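Tandora – Matériel pour oiseaux de jardin
Accueil > Mangeoires > Mangeoires suspendues > Hedevow

Mangeoire à graines Hedevow, avec sa barre de suspension
Référence 758
Disponible en vert sapin et en gris

Pour tournesol, mélange de graines et cacahuètes décortiquées concassées. Livrée montée, sauf la barre. 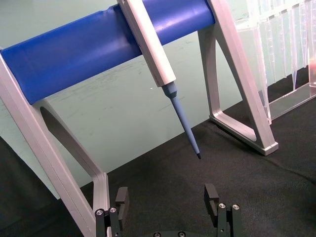
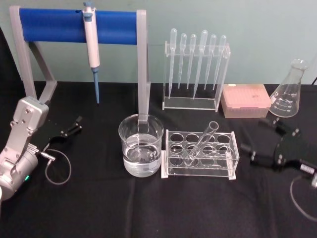 La Hedevow est une mangeoire tubulaire destinée aux mésanges, aux verdiers, aux chardonnerets et aux pinsons qui acceptent de se nourrir en hauteur. Le tube est transparent et le niveau des graines se lit depuis la maison. Le couvercle déborde largement sur les côtés et renvoie la pluie au-delà des perchoirs. La mangeoire se suspend par le haut à une barre horizontale, comme la pipette à la barre bleue, et tout son poids pend sous le point d'attache. Elle peut donc se balancer un peu quand un oiseau se pose, ce qui ne gêne pas les mésanges. Les pigeons et les tourterelles s'y tiennent mal et restent en général au sol, où ils ramassent ce qui tombe.

La barre fournie mesure 110 cm. Elle se pose entre deux poteaux, entre deux branches solides ou sous un débord de toit avec les deux colliers livrés dans le sachet. Si vous accrochez plusieurs mangeoires à la même barre, laissez au moins une longueur de main ouverte entre elles, sinon elles se cognent par grand vent et les perchoirs se touchent.

Caractéristiques

Longueur de la barre : 110 cm
Diamètre des perchoirs : 13 mm
Perchoirs : hêtre non verni, remplaçables
Tube : polycarbonate
Couvercle et plateau : acier peint
Crochet : inox
Garantie : 2 ans, pièces

Le plateau du bas

Le plateau se visse sous le tube par un quart de tour. Il est percé pour laisser passer l'eau. On peut aussi l'enlever complètement si l'on ne veut attirer que les oiseaux capables de se tenir sur un petit perchoir. Les rouges-gorges, qui préfèrent une surface plane, viennent plus volontiers quand il est en place. Avec le plateau, comptez davantage de coques vides à retirer : elles s'y accumulent, moisissent vite par temps doux et bouchent les trous.

Un plateau plus large, le Marinho, est vendu séparément. Il se fixe au même pas de vis et convient aux jardins où l'on veut limiter les graines tombées dans l'herbe. Il n'est pas prévu pour les tubes des anciennes séries à fond collé.

Où l'installer

Choisissez un endroit dégagé avec une haie ou un arbuste à quelques mètres. Les oiseaux attendent leur tour dans le feuillage et y retournent en cas d'alerte. Un buisson placé juste sous la mangeoire est en revanche une mauvaise idée, un chat s'y cache facilement. Près d'une fenêtre, mettez la mangeoire soit tout contre la vitre, soit bien à l'écart. Les chocs les plus graves se produisent à distance intermédiaire, quand l'oiseau a eu le temps de prendre de la vitesse.

Évitez le plein sud en été. Dans un tube exposé toute la journée, les graines grasses rancissent et les oiseaux les délaissent. Une exposition à l'est convient bien : le soleil du matin sèche les perchoirs et le reste de la journée se passe à l'ombre.

Si des écureuils fréquentent le jardin, éloignez la barre des troncs et des gouttières. Le tube résiste à leurs dents pendant un certain temps, mais le joint du couvercle non. Nous vendons un cône de protection pour poteau, le Jesorden, à poser sous la barre. Il n'a aucun effet si l'écureuil arrive par le haut.

Remplissage

Soulevez le couvercle, il coulisse le long du câble et ne se détache pas. Versez les graines avec un entonnoir large ou une pelle à farine. N'utilisez pas de boules de graisse émiettées, elles collent à la paroi et bloquent la descente. Les mélanges bon marché contiennent souvent du blé et des lentilles que les mésanges jettent par terre ; le tournesol noir seul donne moins de déchets.

Un remplissage à moitié suffit pendant les premiers jours. Il faut parfois une à deux semaines avant qu'une nouvelle mangeoire soit visitée, surtout si le jardin n'en avait pas auparavant. Ne la déplacez pas pendant cette période.

Au printemps, on peut réduire peu à peu les quantités. Les cacahuètes entières sont à proscrire à cette saison, les jeunes risquent de s'étouffer. En juillet, la plupart de nos clients décrochent la mangeoire pour le grand nettoyage et ne la remettent qu'à l'automne.

Nettoyage

À faire toutes les deux semaines en période de nourrissage, plus souvent s'il pleut beaucoup. Videz le tube, dévissez le plateau, tirez les perchoirs vers vous. Lavez l'ensemble à l'eau chaude et au savon avec un goupillon, rincez longuement, puis laissez sécher complètement avant de remplir à nouveau. Le tube ne passe pas au lave-vaisselle. Gardez une brosse réservée à cet usage et portez des gants.

Si vous observez des oiseaux en boule, apathiques, le plumage ébouriffé, qui restent près de la nourriture sans s'envoler à votre approche, retirez la mangeoire et interrompez le nourrissage pendant plusieurs semaines. Les verdiers sont particulièrement sensibles aux maladies transmises aux mangeoires.

Pièces détachées

Jeu de perchoirs en hêtre
Couvercle vert sapin ou gris
Plateau standard
Câble et crochet
Colliers de barre avec vis

Les pièces sont expédiées séparément et ne sont pas ajoutées automatiquement à la commande. Indiquez la couleur dans le champ prévu. Les perchoirs conviennent à toutes les séries, le couvercle seulement aux tubes à câble central.

Avis

Bon produit, un peu long à recevoir. Les mésanges bleues sont venues au bout de cinq jours, les charbonnières après. Le couvercle était dur à faire coulisser au début, c'est mieux maintenant. J'enlève une étoile pour la notice, dont les dessins sont minuscules.
Benedita Sequeira

Réponse de Tandora : merci pour votre retour. La notice est disponible en grand format sur simple demande par courriel. Pour le couvercle, passez un chiffon humide sur le câble, il reste parfois un dépôt de fabrication.

Livraison et retours

Les commandes passées avant lundi midi partent dans la semaine. La barre voyage dans un carton long, remis contre signature. Les retours sont acceptés si la mangeoire n'a pas été installée dehors. Pour une pièce manquante ou un tube fendu à l'arrivée, envoyez-nous une photo de la pièce et du carton avec votre numéro de commande.

Voir aussi : plateau large Marinho, cône Jesorden, goupillon long, tournesol noir en sac.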